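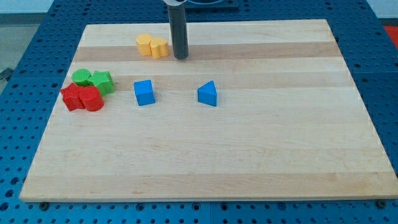

When a robot makes a mistake, it doesn't feel embarrassed and it doesn't get cross. Often it doesn't even know. A robot called Gamiton once spent most of a Friday morning pushing at thin air, and its own records said the job was going well. Gamiton's job was to sort small blocks by colour, nudging them across a wooden board with one long grey finger. It had to bring red to red, green to green, yellow to yellow and blue to blue. Two yellow blocks touching each other count as a finished pair. A blue cube and a blue triangular block with a space between them do not, so there is still pushing to be done.

How a robot finds a block

You find a block by looking at it and reaching out. If your hand is a bit off, you feel that you've missed and you try again. You do this so quickly that you hardly notice.

Gamiton has to do it in steps. First a camera takes a picture of the board. Then a computer program works out where each block is. Then the program turns that spot in the picture into a spot in the real world, and tells the arm to move its finger there.

The third step is the tricky one. The program needs to know exactly where the camera is and which way it is pointing. Working this out is called calibration (say it like this: kal-uh-BRAY-shun). You do something similar when you step on the bathroom scales and check that they start at zero. If they start at two kilograms, every answer will be two kilograms too much.

What went wrong

The lab where Gamiton works is called Flokura. One evening a cleaner's trolley bumped the stand that held the camera. The camera turned a tiny amount, less than the width of your little fingernail. It stayed on its stand and it kept taking pictures, so no alarm went off.

The next morning the program still believed the camera was in its old place. Every spot it worked out was wrong by 40 millimetres. That's longer than a paper clip, and plenty to miss a small block.

So the finger came down beside the blue cube, slid across the bare wood and lifted up again. It had touched nothing. Gamiton's records said "push complete", because the arm had gone exactly where it was told to go. The program counted 100 pushes before a person looked closely and pressed the stop button.

Was it dangerous?

This time, no. The finger stayed above the board and nobody was standing near the arm. But a robot that is wrong about where things are can be a real danger. It might press down too hard and bend its finger, or swing into something it thinks is further away. If a person's hand is there, they could be badly hurt.

This is why people who work with robot arms have rules:

Keep your hands away from the table while the arm is switched on.
Know where the stop button is before you start.
If the robot does something odd, stop it first and work out why afterwards.

How it was fixed

The team put the camera back and did the calibration again. To do this, the arm moved its finger to a set of known spots while the camera took a picture at each one. The program compared the pictures with the spots and worked out where the camera really was.

They also changed two other things. The camera stand is now bolted to the floor. And Gamiton now takes a second picture after every push – if the block hasn't moved, the push is marked as a miss. Three misses in a row and the arm stops by itself and a light comes on.

Since then the arm has made 3,000 pushes. The light has come on twice. The first time, the room was too dark for the camera to see properly. The second time, somebody had left a smudge on the lens.

Words to know

Calibration: checking and setting a machine so that its measurements are right.
Lens: the clear part at the front of a camera that light passes through.
Fault: something wrong with a machine or with the way it is set up.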